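Search this site Search Enter keywords

Leton 10 review: a motion planner that finally gets along with thin things

Posted 20 Sep 2018 by Tsion Tekleab

I've been running two arms over a calligraphy table for most of the year, and until this winter I did nearly all the path work by hand. Waypoint, waypoint, waypoint, save, swear, start over. So when Leton 10 came out with its new two-arm planner I put it on the bench machine the same evening, and I've hardly closed it since!

Leton is a planning and scene package. You give it your arm models, a point cloud or a set of plain shapes, and a goal, and it gives you back a path for both arms with the timing worked out. Version 9 did that too, but it planned one arm and then treated the other as a moving wall. Version 10 plans the pair together. On a table this crowded you feel the change straight away. My old routine for lifting a brush from a cup while the other arm waited nearby had 11 hand-placed waypoints in it. The Leton version has a start, a goal and one keep-out box around the rack.

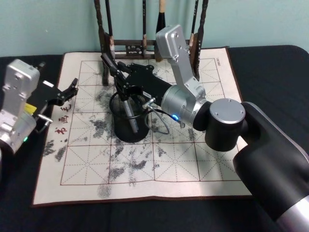
Cup and brush on the water-writing mat, both arms over the table.

The part I was most curious about was thin objects. A brush handle is a rotten thing to plan around, because most packages either puff it up into a fat sausage or lose it altogether. Leton lets you set the padding per object, and you can change it with the planner live and watch the path redraw (I lost a good hour to this, happily). I ended up with tight padding on the handle, a bit more on the cup and plenty on the rack.

I also ran a little speed test, planning only, no motion. Same start, same goal, same laptop. One-arm mode took 455 milliseconds and two-arm mode took 464. I ran it again with the settings swapped around, expecting to find I'd left something switched off, and I hadn't. Nine milliseconds for the second arm! I'd have been pleased with double the time.

Perception is a mixed bag. The Leteo plug-in (free with a Leton licence) turns depth images into labelled shapes, and for a mat, a cup or a wall it's lovely. Hanging brushes are harder. It wants to join neighbours into one lump, especially where a fat brush head sits beside a skinny handle, and carved wood gives it fits. It made the dragon on my rack into a cube. I've gone back to giving it a simple model of the rack and letting Leteo look for the brushes only, with the wrist camera in close. 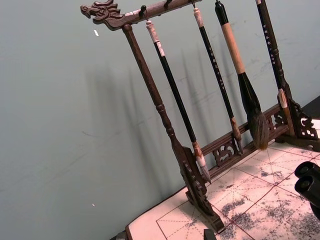

What I'd like fixed

The labels, first of all. If you rename an object in the scene tree, the rules attached to it don't follow, and the planner doesn't warn you. I'd named a keep-out box "rack", changed it to "rack_back", and the next plan went straight through it in the preview. Always run the preview.

The manual is thin on two-arm timing. I worked out the "yield" setting from a long forum post by a user called Alemayehu, and that post should be in the manual, whole.

Also the colours in the path view. Left arm dark green, right arm slightly darker green. Why?

If you're coming from Datmont, your arm models will import but your saved poses won't, so set aside an afternoon. There's a converter promised for October.

Still, I'm keeping it. I've deleted my waypoint folder (fine, I've moved it to a backup drive) and started on the return trip, putting a brush back on its hook, with Leton doing the approach and my own slow controller taking over for the last bit. I'll post the settings file once I've cleaned up the names in it.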